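Forum > Simulation and Validation > Start pose rules for bimanual tabletop tasks

nolmedo
We are revising our internal rules for sim evaluation episodes on the mobile base. Current draft says both grippers must start clear of the table edge, 8 cm minimum, and the reset script rejects anything closer. Skerex flags 94 of our 3047 stored episodes under that rule. Drop them or keep them?

kubo_s
Drop them. If the start pose is out of spec, the success rate is not comparable between runs.

prieto.e
Disagree. Clearance at the start pose matters on hardware, where a bad joint offset puts a finger into the table. In sim you want hover poses near the edge, with clutter between the grippers. A laptop and a bowl on the same table is a normal case for us.
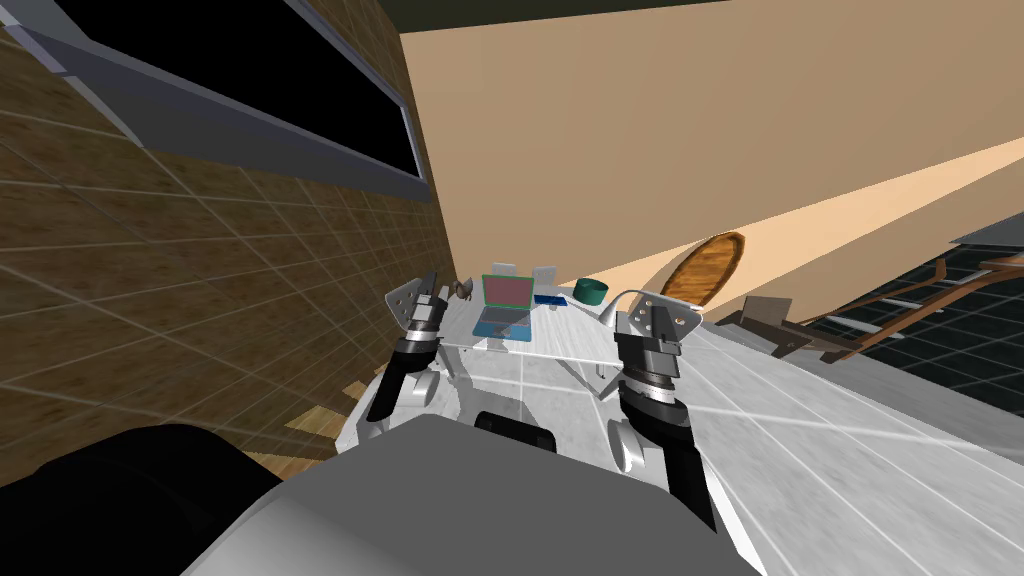 What I would put in the rule is a contact check on the first step, plus a logged head camera pitch. We had two policies that looked different on paper and the only change was camera tilt.

kubo_s
Contact check does not replace clearance. It passes at 1 mm.

prieto.e
Then set a margin in the collision checker. Terlow has a field for it.

nolmedo
Pitch is not in our log schema at all. Adding it. Is anyone fixing it per task, or randomizing?

r_cuesta
Randomized in training, fixed in evaluation, and the value goes in the report header. Same for object set and table height. Also keep the 94 - tag them and report both numbers.

kubo_s
I can live with tagging if the headline number excludes them.

nolmedo
Fine by me. Draft 2 goes up Wednesday.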